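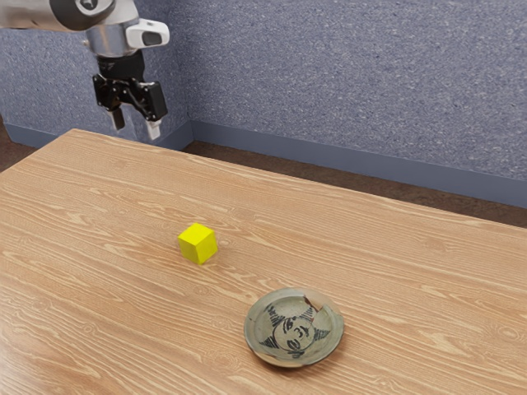
3.2 Yarn and wash treatment

Wool yarn, two-ply, undyed, from the Aksoy mill. All from one batch apart from the last 2 cones, which came later and were kept separate (see 3.4). Skeins wound by hand at Flotcombe, 76 in total, each tied loosely in four places with cotton thread so that they would not tangle in the bath. Tight ties leave a pinched spot that shows up later as a false weak point - we lost most of a pilot run that way.

Soaking in plain tap water overnight, then washing with a mild soap, no softener. Spin speed 500 rpm. Dried flat on mesh, never hung, as the weight of wet yarn stretches it and the stretch does not fully come back. Left to rest in the test room untill the weight stopped changing. Weighed by Ş. Kırmızıgül, checked by R. Kozan.

Shrinkage was taken as the change in skein length under a light hanging weight, before washing and after. Same weight both times, same hook. Twist counted by hand over a short marked length, three places per skein. Slow work.
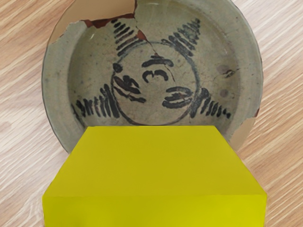
Strength was then tested on single lengths cut from the middle of the skein, ends thrown away. 191 breaks recorded. Breaks at the clamp were not counted, and the length was replaced from the same skein where there was enough left. Where there wasn't, the skein was dropped from the strength results but kept for shrinkage. The stretch curves are in Fig. 4, next section.

Pilling was judged on knitted squares, plain stitch, one needle size throughout. Two judges (F. Fiadzo and B. Retamal) working apart, wool from Butside used as the refernce square. Where they differed by more than one grade a third look was taken by A. Waaka and the middle value used. Room lighting was the same for all sessions. The October squares were judged again with the rest, old grades not used.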